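Papers > Manipulation > Deformable Objects > Section 4

4. Comparing the Fingertips

4.1 Setup

The question we set out to answer was a small one. The gripper ships with flat, padded fingertips that the vendor describes as suitable for a wide range of items, and the range is indeed wide as long as none of the items is a shirt. Over the winter we had machined a second pair, narrower at the tip and ground to a taper, and we had grown fond of them in the way people grow fond of things they have spent too long filing. Fondness is a poor basis for a results section, so we ran both pairs through the same protocol.

Each pair was given 250 grasp attempts on each of two task families. In the first, the arm picks a garment off the work surface, lifts it clear, and holds it. In the second, it takes a piece of cloth out of a shallow plastic bin. That makes 1000 attempts in all. The arm, the wrist camera, the lighting and the controller gains were the same throughout. The controller was Osavano, our in-house impedance stack, with the approach planner from Corden bolted on top. Corden was written for boxes. It has opinions about cloth, most of them wrong, but they were wrong in the same direction for both fingertip pairs and we left them alone.

Grasp points were proposed by the Kruger network from a single wrist view, with no second look. We considered allowing a second look and decided that it would mostly measure the patience of the network. The order of the trials was shuffled so that neither pair got all of the easy mornings. Garments were dropped by hand before each attempt and not arranged. Riaan Le Roux did most of the dropping, and he asks us to record that a shirt dropped without arranging it takes practice.

Figure 3 shows wrist camera views from the two task families.
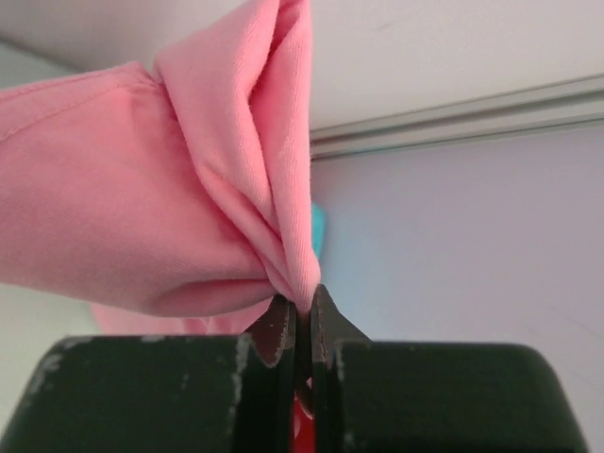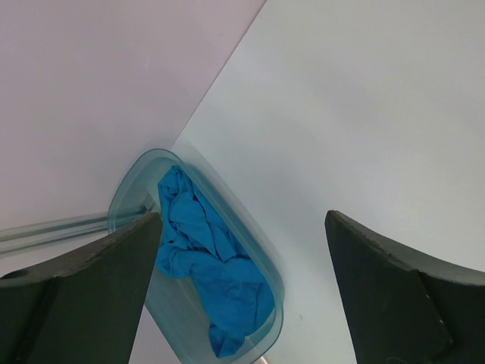
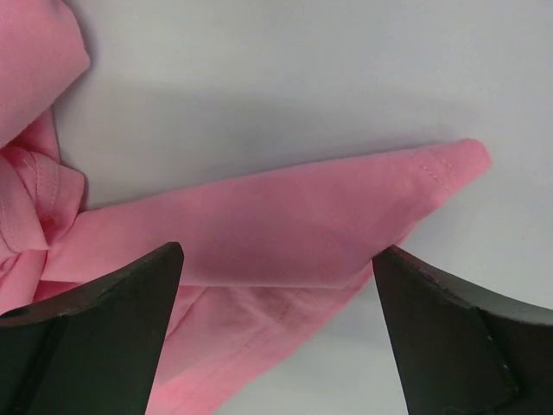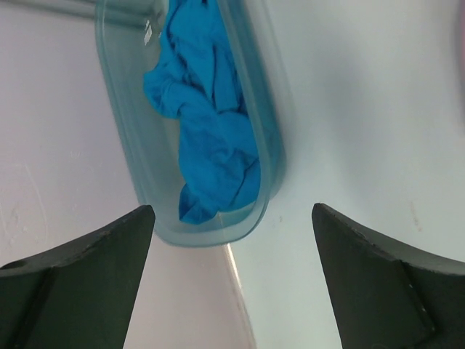
Figure 3. Wrist camera views of pink and blue cloth, with both gripper fingers in sight in each view.

4.2 What Counts as a Grasp

Scoring was stricter than we would have liked by the end of the week. A grasp counted if the cloth left its support and stayed in the jaws through a slow lift and a short pause at the top. Cloth that rode up on the outside of a finger did not count, however convincing it looked from across the room. Nor did attempts in which the bin came along too. The scorer saw the video but was not told which pair was mounted, a precaution of limited value given that anyone who has seen the two pairs once can tell them apart.

We logged the jaw gap at closure, the motor current, and the height of the tips above the support at the moment of closing. The last of these turned out to matter more than the first two. On an open surface, a small error in height costs little: the tips press down, the cloth bunches, and something ends up between them. In a bin, the same error puts a finger on the rim, and the force limit ends the attempt before it has properly begun.

4.3 Results

Of the 1000 attempts, 389 failed. The tapered pair did better on the open surface, chiefly on single layers, where the flat pair tended to smooth the fabric with great care and then close on air. When the garment had landed in a heap there was little to choose between them. Any fingertip can pick up a heap.

The bin was less kind to our handiwork. We had expected the narrow tips to reach into corners, and they did, but they also slipped between folds and came back with nothing, where the blunter tips would have trapped some material against the floor of the bin. The two pairs finished close enough on this task that we decline to name a winner. The tapered pair also marked the cloth more often, a point raised on Thursday by the owner of one of the shirts.

Clear plastic was a separate nuisance. The depth estimate dropped out along the rim in both conditions, and Corden filled the hole with whatever surface it found behind it. We patched this with a fixed keep-out margin taken from the Lallitier bin model. The margin is crude and costs us the outermost strip of every bin, so cloth resting there was, as far as the planner was concerned, somebody else's problem. Section 5 takes up the question of whether a learned rim detector is worth its upkeep.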